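How Stirden sorts a working recording from a wasted one

Naveen Dubey writes the software that decides which recordings a robot is allowed to learn from. His part of the Stirden project is called Vovau, and it takes in video from hand-held grippers, works out how each gripper moved through the room, and passes the result to the people training the control policy. Cloth is the subject at the moment, and bedrooms are where most of it gets handled.

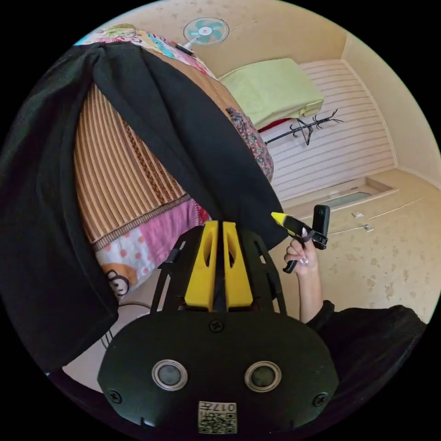 Agarwal, 2022-03-25

Dubey's first job with any new batch is the tracking. "If I don't know where the gripper was, the video is no use to me," he says. "I need the path in three dimensions, and I need it from both hands on the same clock."

A striped mat is a fair test of that. The tracker looks for points it can find again a moment later, and closely spaced stripes all look alike to it. "It slides along by one stripe and thinks it is still in the right place," he says. "A patchwork quilt is much kinder. Every square is different." The fan on the wall side and the coat rack help too, as they stay put while the cloth moves.

The last full batch held 1,482 recordings. Vovau rejected 92 of them, mostly for jumps in the path. Dubey looked through the rejects himself and put a few back – the limit on sudden movement had been set too low for someone shaking out a sheet.

He has since changed how a large black cloth is treated. When it fills much of the view there is little for the tracker to hold on to, so the software now leans on the motion sensor for up to 300 milliseconds and then looks for the room again. "Longer than that and it drifts. I tried 2,000 and the gripper ended up inside the wall."

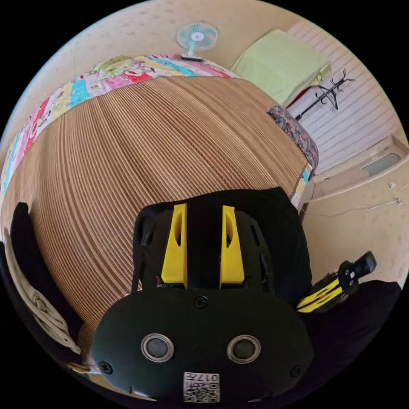

What comes next

The planner is being rewritten by a separate team, who call their version Dralar. It will take the cleaned paths and break them into short stretches such as reach, grip, lift and let go. Dubey wants those marks made by the software, with a person checking only the doubtful ones.

He expects to hand over the new tracker in September. Before then he has the clock problem to finish. "Two hands, two cameras, and they disagree by a hair," he says. "With a cup you'd get away with it. With a folded edge you miss."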